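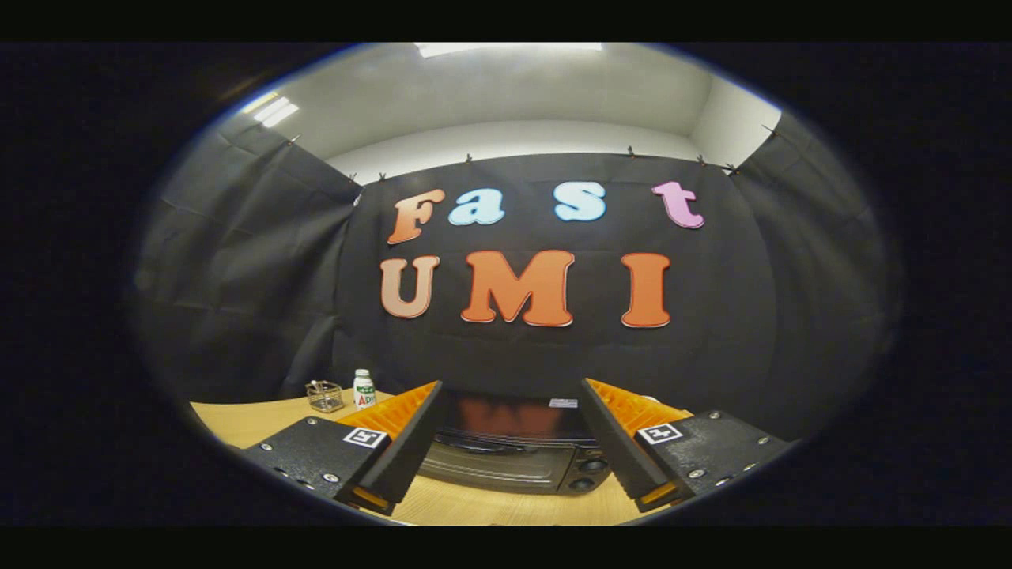 Figure 2. Black cloth walls clipped along the top edge, with cut-out letters on the back panel.

Section 2: Hanging the cloth and mounting the letters

The Vumance tabletop enclosure is sold as a ten-minute job. Allow an evening. Most of the trouble comes from the cloth, so read the whole section before you open the clips.

You will need the back cloth, the two side cloths, the clips, the letters, a tape measure, and a table that doesn't rock. The Hervieu cloth kit (part 1820) contains all three cloths. The Rumia clip pack (part 133) is sold separately, whatever the box seems to promise.

1. Unfold the cloths and leave them hanging over a door overnight. The leaflet says creases "fall out by themselves." Some do. Black fabric shows the rest as lighter patches wherever the light catches it.

2. Iron what is left, on low, from the back. Test a corner first.

3. Clip the back cloth at both ends, then work toward the center. Put two clips close together near each end, where the weight pulls. The middle needs fewer.

4. Hang the side cloths. Bring each one forward from the back corner and clip its top edge. If you can see wall at the corner, move the side cloth in. Stretching the back cloth to meet it only makes new folds.

CAUTION: Do not use the adhesive hooks supplied with older kits. They are rated for smooth paint, and few walls are as smooth as the rating assumes.

5. Lay the letters out on the table in two rows before mounting anything. Put the short word on top and the larger capitals below. Measure the gaps between letters. Judging by eye from a chair is how people end up with one letter drifting off to the right.

6. Mount the lower row first, starting with its middle letter. Press each letter flat for a slow count of twenty.

NOTE: The Witisari letter set (part 1708) is described as repositionable. Treat that as good for one move. After the second, the backing picks up lint and the corners lift.

7. Check the color of the letters with the ceiling lights on. Pale shades can wash out under bright tubes, and a white outline helps only so much.

8. Go over the clips again the next day. Cloth sags, and a clip that felt tight in the evening may have slipped by morning.

To clean the cloth, use a lint roller. The "wipe clean" symbol on the care label applies to the letters. Wiping the cloth leaves marks.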